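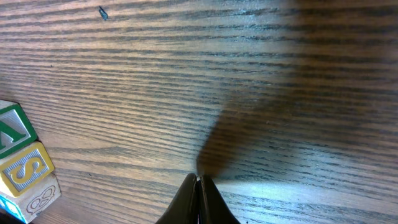
4. Ajuste da câmara de punho e da garra

O módulo de punho Tultia é fornecido com a câmara e a garra de dois dedos já alinhadas de fábrica. O procedimento desta secção repete-se após cada troca de dedos, após uma colisão ou quando o braço muda de bancada. Duração prevista: quase 30 minutos.

4.1 Preparação

1. Coloque o braço na posição de repouso e confirme que o indicador do controlador Firkent está estável.
2. Limpe o tampo e as pontas dos dedos com um pano seco.
3. Disponha os objetos de treino de um dos lados da área de trabalho. Blocos de letras e números servem para este ensaio; as faces com moldura colorida facilitam a verificação da cor.
4. Deixe livre a zona em frente às pontas.

NOTA — Um tampo de madeira com veio marcado é aceitável e até útil para avaliar a focagem. Alguma perda de nitidez na parte mais afastada da imagem é normal.

4.2 Fecho de referência

5. No menu Garra, selecione «Fecho total». Os dois dedos devem encostar ao centro, na margem inferior da imagem.
6. Desça o braço em modo lento até as pontas ficarem logo acima do tampo, sem contacto.
7. Verifique a junta entre os dedos. Uma pequena passagem de luz junto às pontas é admissível. Se a abertura se prolongar até à base, repita o passo 5 e, persistindo o defeito, substitua o par de dedos.
8. Prima «Guardar zero».

CUIDADO — Não force os dedos à mão com o servo ativo. A redução pode ficar danificada e a garantia não cobre essa avaria.

4.3 Iluminação

9. Observe a sombra da garra. Se atravessar a zona de recolha, desloque o candeeiro ou rode a base do braço.
10. Reduza os reflexos no tampo com o difusor Lunside (opcional). Zonas esbranquiçadas provocam falhas na deteção de contornos.
11. Fixe a exposição em modo manual. A exposição automática oscila quando a garra se aproxima de superfícies brilhantes.

4.4 Registo

12. Anote a versão do firmware e o valor do zero na ficha do equipamento.
13. Repita a verificação a cada 3.000 ciclos de fecho.

NOTA — Os valores guardados perdem-se ao repor as definições de fábrica. Exporte-os antes, em Sistema — Cópia.

Revisão técnica: Eoin Ó Dubhghaill. 7 de novembro de 2018.

© Conneely — Documentação técnica | Contacto | Voltar ao topo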